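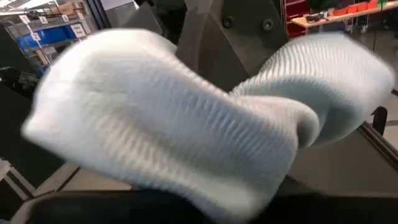
The Wikent open day started at nine, and I was in the parking lot at twenty past eight, which tells you how my Fridays have been going. It was 11th October, cold enough for a hat, and a woman ahead of me in line said she had come for the seconds bin and didn't care who knew it. I had come to learn about textile sorting. By noon I had also come for the seconds bin.

Wikent takes in knitwear that shops have sent back or never sold, sorts it, folds it and sends it on. The building used to belong to a flooring company called Gromport, and the name is still painted on the side facing the rail line. Parking is free. Coffee is a dollar and tastes like the cup.

Our guide was Nelly Huaranga, who runs the sorting floor and has the voice for it. She took us through the intake doors and straight past a display on company history that somebody had clearly spent a weekend on. Intake is carts. Each cart gets tipped onto a table, and whatever falls out goes into one of three piles: white, colored, and "ask Nelly." The third pile was the tallest.

White ribbed knits are the trouble, she told us. A rib stretches one way and sulks the other, so you can lay it flat, turn to say something to your neighbor, and turn back to find it has curled up on itself. Two white pieces from two different makers look the same until you hold them side by side, and then one of them is cream. I was handed a pair of socks to match and got it wrong. A boy of maybe ten got it right and was unbearable for the rest of the tour.

The folding demonstration was the best part of the morning. Nelly's way is to smooth the rib down its length with the side of the hand, never across, then fold in thirds and leave it alone. Leaving it alone is harder than it sounds. Everyone in our group patted theirs. They process 1460 pieces on a good day, and August was all good days, apparently, because people send back winter clothes the moment it gets hot and then want them again. I asked what a bad day looked like. "Sequins," she said.

After that came storage, where I could have stayed longer. I have firm opinions about shelving and very few chances to air them. Wikent labels by shelf number and keeps the list of what goes where on a clipboard, and the clipboard was missing. A man named Chávez, who had been repairing a cart, produced it from under the cart. The tour moved on quickly.

There was a short talk in the break room about Orar, the scheduling program they bought this year. It had 77 slides. I know this because the number was printed in the corner of each one, and I had time to read it. We got to slide 60 before somebody's phone rang and the speaker took it as a sign.

The seconds bin opened at half past eleven. Socks were a dollar a pair, sweaters five, anything with a pull in it by negotiation. The woman from the parking lot had excellent elbows. I came away with four pairs of white ribbed socks and a gray cardigan missing a button, and when I got home and put the socks under the kitchen light, one pair was cream and white.

They are planning another open day in spring. Go early, bring a bag and small bills, and eat before you get there. The vending machine has only mints.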